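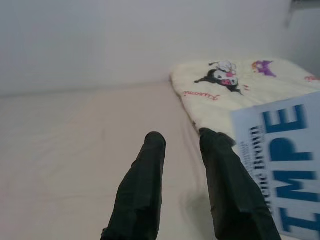
Chapter 6
When the Law Meets the Login Screen

Before you start: You will get more out of this chapter if you have already read the section on criminal intent in Chapter 2. If it has been a while, go back and skim it, and keep a finger in the page if you are the kind of reader who still does that.

Let us begin with a story, the way I begin this part of the course every fall. Everett Schumacher was a payroll clerk at a mid-sized trucking company called Strickland, in the town of Jellmont. He was good at his job, well liked, and, by his own account, a little bored. One slow afternoon in July he typed his former supervisor's password into the company's scheduling program, Lirix, to see whether it still worked. It did. He looked around for 22 minutes, opened the salary records of 247 coworkers, closed them again, and went home to dinner.

He took no money. He changed nothing, copied nothing, and told only his wife. Four months later two investigators were sitting in the break room asking him to explain himself, and a prosecutor was deciding whether what he had done was a crime, a firing offense, or simply bad manners.

Stop for a moment and notice your own first reaction, and perhaps jot it down in the margin. Some students feel right away that Everett is a snoop who got what was coming to him. Others feel that a company careless enough to leave an old password working for months should share the blame. I have taught this material long enough to have held both opinions myself (sometimes in the same week!), and I still find the case harder than it looks.

Part of the trouble is the language we borrow. We say that a person "broke into" a computer, as though there were a window and a crowbar, and the older statutes were often written by people who had exactly that picture in mind. Burglary is a comfortable idea. We know what a door is, and we know which side of it we are on. But what is the door in Everett's case? He was an employee, sitting at his own desk, using a program he was allowed to use every day. The only thing that belonged to someone else was a string of letters.

The word that does most of the work in this area of law is "authorization," and we will be spending a good deal of time with it. You will find that courts have read it in at least two ways. On the narrow reading, you are either let into a system or you are not, and what you do once you are inside is a matter for your employer. On the broad reading, permission comes with a purpose attached, and stepping outside that purpose can turn an ordinary login into an offense. A great many cases depend on which reading the judge prefers, so please don't hurry past the difference when we come to it in Section 6.2.

Then there is the question of harm. Strickland paid an outside firm, Pedora, to find out what had been opened and by whom, and the bill came to 125 hours of work. Should that cost count against Everett, who damaged nothing? Or is it the price any business pays for keeping records on a machine? Prosecutors and defense lawyers give very different answers, and the sentence can rise or fall with them. We take this up in Section 6.3, along with the matter of how a loss is proved.

The last part of the chapter moves farther from home. Suppose Everett had been sitting 800 miles away, across a border, when he typed in that password. Which country's law applies, and who gets to hold the trial? Section 6.4 gives you the basic rules, and a few of the arguments that come up when the rules run out.

Terms to watch for as you read: access, authorization, credential, intent, jurisdiction, loss, unauthorized use.

6.1 What Counts as Access?

We start with the smallest word in the statute.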